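Comparing Two Grippers on a Paired-Arm Bench
Purnstead Automation Laboratory – guidance for bench users
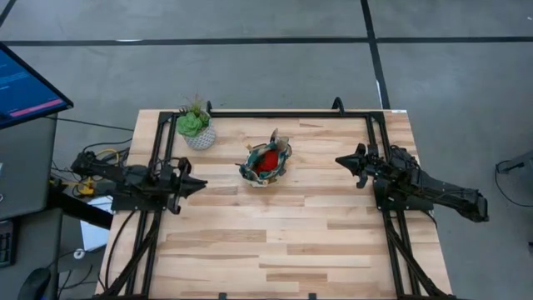
Should both grippers be changed at the same time when a new type is on trial?
Change one side only. The existing gripper stays on the other arm for the whole trial, so that both types meet the same object, the same lighting and the same controller settings.

Before you begin

Book the bench for a full session. A trial that is split over two days must be started again, as the arms are homed afresh each morning. You will need the trial sheet, the hex key set from the drawer and the objects named on the sheet. Soft goods are to be used first. A fabric pouch with something soft inside it is the standard opening test, and it is placed between the two arms, within reach of each.

Fitting the gripper

1. Stop the controller and switch off power to the arm being changed. The other arm may stay powered but must be parked.
2. Release the motor cable at the wrist. Do not pull on the bundle behind the arm.
3. Remove the old gripper and fit the new one. Tighten the screws in opposite pairs.
4. Reconnect, restore power and run the Hiltska homing routine. The gripper should open and close fully once.
5. Check that the frame clamps are firm. A frame that moves during a trial makes the whole sheet void.

Setting the grip force

Enter 30 as the starting value for both arms. Raise the value on one side at a time, and write down each change. The Grimeo fingers tend to need a higher value on woven cloth than on knitted cloth – this is expected and is not a fault. The controller will accept any value up to 1,000, but no soft object should be tried above 291.

Running the trial

Present the pouch to the left arm first. Close, lift, hold and lower, then return the pouch to its mark and repeat with the right arm. Next, ask one arm to hold the edge of the opening while the other reaches in. Record a slip whenever the cloth leaves the fingers before the release command, even if the arm goes on to finish its movement.

Should error 431 appear, the two arms have come too close to one another. Park both arms, clear the message and repeat the attempt from the start. Attempts stopped in this way are marked S on the sheet and left out of the totals.

Afterwards

Save the log under the gripper name and refit the original gripper. Completed sheets go to Szu-yu Yuen. Questions on controller settings should be sent to Chih-ming Yu, who also holds the spare finger pads for the Đồng gripper.

Page last reviewed Thu 2 January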